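Small Goods, Careful Hands: A Conversation With the Coordinator of the Gondmont Sorting Room

2021-03-16

The sorting room at Gondmont occupies the ground floor of the former administrative wing, two doors from the loading entrance. It receives small household and personal goods from closing shops, from end-of-line sales and from private donors, and it prepares them for distribution to partner organizations in the district. The coordinator of the room, who has held the position for six years and asked to be identified by title only, met with the newsletter last week to discuss how the work is organized and what changed after the intake rules were revised in November.

The revision was prompted by volume. Before it took effect, goods were accepted on any weekday and sorted as time allowed. "We had cartons standing in the corridor," the coordinator said. "A carton that has been standing for a month is a carton that no one remembers accepting. We could not say where it came from or whether anyone had looked inside." Intake now takes place on two mornings a week. Each carton is given a number at the door, and the sheet bearing that number stays with it until the last item has been placed.

At the time of the interview, 43 cartons were on the shelves awaiting attention, most of them from a single source. Jerkico, a variety store that closed its last location over the winter, released its remaining stock of low-priced goods to the program. The coordinator described the delivery as typical of its kind. "It is hair accessories, stationery, small toys, travel bottles, sewing notions. Very little of it was expensive when it was new. A good deal of it is exactly what a family shelter or an after-school program asks us for."

Mixed cartons take the most time. A carton of one product can be checked, counted and sent on within minutes. A carton in which the last contents of several shelves have been gathered must be emptied piece by piece, and the coordinator prefers that this be done at a table, using a shallow open box with low sides. "Deep boxes hide things. People reach in, take what is on top and believe they have finished. I ask for a shallow box and a clear space next to it. Whatever has been looked at goes on the table, and whatever has not been looked at stays in the cardboard."
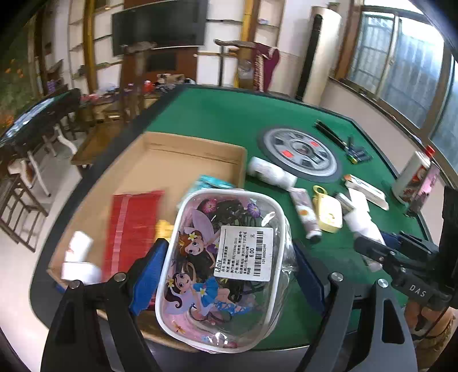 The tables themselves were chosen with this in mind. The coordinator asked for a plain surface in a dark color, on which small and pale objects are easy to find at the end of a shift, and rejected a patterned covering that had been offered at no cost. "I was told I was being particular," the coordinator said. "I had spent an afternoon looking for white buttons on a white counter, and I felt entitled to be particular."

Asked which goods cause the most difficulty, the coordinator named hair bands without hesitation. They arrive in great numbers, they tangle, and once removed from their container they are seldom returned to it in good order. The room's practice is to leave them in the original container whenever the lid closes properly. A clear lid is preferred, and the contents can then be checked without opening it. Items whose packaging has broken are moved into small zip bags, 16 to a bag, and labeled by hand.

Price stickers were the subject of some discussion when the rules were rewritten. Several staff members felt that they should be removed from everything, on the grounds that a gift should not carry a price. The coordinator took a more moderate view. "If it comes off cleanly, take it off. If it will tear and leave a gray patch of glue across the lid, leave it alone. A child does not mind a sticker. A child does mind a box that is tacky to the touch." Stickers in other currencies are treated in the same way. Where a barcode is the only means of matching an item to the donor's list, the sticker remains until the list has been closed.

The lists have improved considerably. Sistis, the inventory program adopted last year, allows the staff to enter a carton number and a short description for each group of items. The coordinator spoke of it with measured approval. It has shortened the monthly report, and partner organizations can now see what is available before they call. It has also produced a habit of overly general entries. "I have seen 'assorted' typed for an entire carton. I sent that one back. Assorted what? Someone at the other end is deciding whether to drive across the county for it."

The average mixed carton requires 60 minutes, a figure the coordinator does not wish to see reduced. Bottles are checked for a secure cap and stored upright after inspection. Anything with loose parts is kept apart until a second person has examined it. Goods intended for young children are reviewed under a separate procedure, which the coordinator declined to summarize, noting that the full text is posted in the room and should be read in full.

The program's next delivery will come from Quách, a family-owned gift shop that is reducing its range of children's items. The owners have agreed to pack by product type and to provide a written list with each carton. The coordinator has asked that they use smaller boxes than Jerkico did, and that heavier goods be packed separately from lids and other thin plastic.

The room will remain open on its present schedule through the spring. Organizations wishing to receive goods should apply in writing to the Gondmont office and should state the age groups they serve. Donors are asked to telephone before bringing anything to the loading entrance.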